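Workshop Tips: House Rules for a Bench-Top Robot Arm

Filed under: Workshop, Small Automation
Oct 23, 2022

I love having a robot arm in the shop. I love it even on the days when it puts a tube neatly down beside the rack and carries on as if all is well. Ours is a small Stundis arm on a bench in the back room at Cismont, and over two winters we have built up a list of rules for working with it. Most of them are taped to the wall. A few came from the Lirnach bench guide, which is a great little booklet if you can find a copy, and the rest came from spills.

If you are setting up an arm at home, in a club or in a school shop, help yourself to any of these. They're good manners for a machine that has no idea where your hand is!

Before you switch on

Find the stop button with your eyes closed. Really do it. Stand where you normally stand, shut your eyes and reach. If you have to feel for it, move the button.

Sleeves up, lanyards off, long hair tied back. Rings come off too if you'll be adjusting the fingers.

Mark the reach. Swing the arm by hand (power off) to its full stretch in every direction, then put tape on the floor 30 inches beyond that. People stay behind the tape while it runs. Pets stay out of the room.

Read the manual's own safety pages, even if you've owned three other arms. Every maker handles the stop circuit a bit differently, and some arms go limp when you cut the power. An arm that goes limp over glass is an arm that drops glass.

Speed and first runs

Every new routine gets 2 dry runs with nothing on the table, then a slow run with the real objects. We set the slow speed so low that it's boring to watch. Boring is great. You'll spot the elbow drifting toward the wall long before it gets there.

Only one person gives commands. If somebody else wants a turn, say "yours" out loud and step back from the keyboard. It feels silly for a day and then you do it without thinking.

Never reach in during a pause. A paused program may be waiting on a timer or a sensor, and it can start again with your fingers in there. Hit stop, wait for the arm to settle, then reach.

Changed the gripper pads? Treat every routine as new. We swapped ours for softer ones last November and every pick height was off by a hair.

Setting the table

This is my favorite part, and it's where most of the trouble gets headed off. Sorting and pouring jobs go so much better on a plain surface with only the things you need.

Use colored water for practice. Food coloring from the kitchen is perfect: cheap, easy to see and no great loss when it lands on the floor. Keep real chemicals out of it until a routine has behaved for a good long while, and then get advice from someone who handles them for a living.

Fill low. A tube filled to the brim will slosh at the first quick turn of the wrist. A little in the bottom shows the color just as well.

Leave gaps in the rack. Gripper fingers are fatter than yours, and they need somewhere to go on each side of a tube. Our standard layout uses a rack with 6 holes and skips every other one.

Keep bowls and beakers off to one side, away from the tall, skinny stuff. And watch out for clear things on white! Plenty of cameras struggle with glass and acrylic, so check what yours is picking up before you trust it — a strip of colored tape along the base can help a lot. 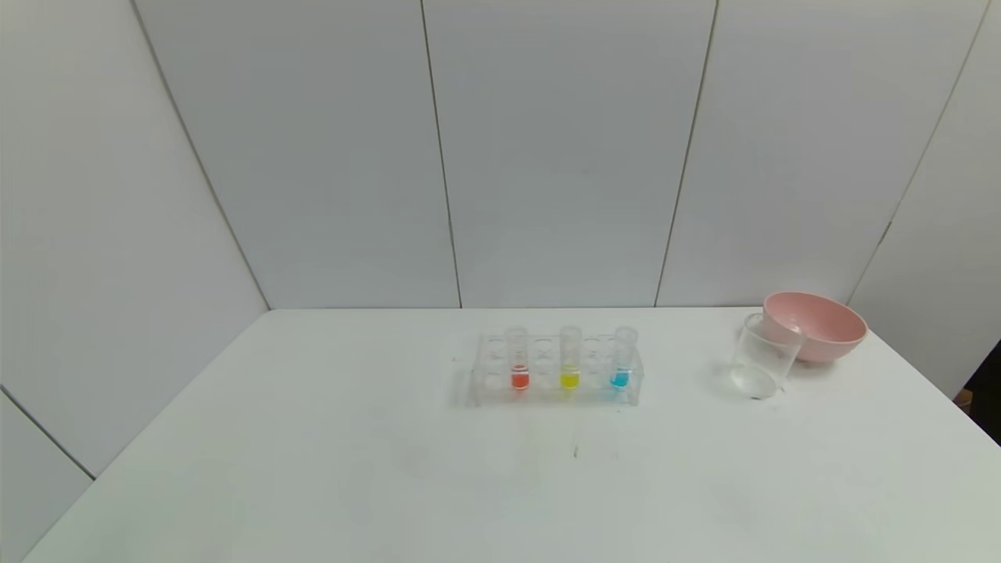 Every other hole filled: red, yellow and blue in the rack, with the beaker and pink bowl over to the right.

Wipe down between sessions. Smudges and stray marks can confuse a vision system, and a sticky patch can grab the foot of a beaker. Warm water and a drop of dish soap does it for us. Dry the table fully before anything electrical goes back near it.

Shutting down

Park the arm before you cut the power. Save a parking position well clear of the glassware and give it an obvious name. Ours is called HOME_SAFE, all caps, so it jumps out of the list.

Empty the tubes the same day. Food coloring left over a weekend leaves a ring, and a bottle brush only gets you so far.

Write it down. One line per session is plenty: which routine, what speed, what went wrong. We use the free Issahaku log sheet, printed and clipped by the door, and I've gone back to it more times than I can count. "Dropped yellow, pads worn" saved me a whole evening of hunting through code.

A few odds and ends

Rubber shelf liner under a rack stops it from creeping.

Put the mop where you can reach it without crossing the tape.

Label both ends of every cable. Both ends!

Keep a spare set of gripper pads in a lidded jar, out of the sun, or they go hard.

If the arm makes a new noise, stop for the day and look at the joints with a flashlight before running it again. Ours was a loose cable tie ticking against the base.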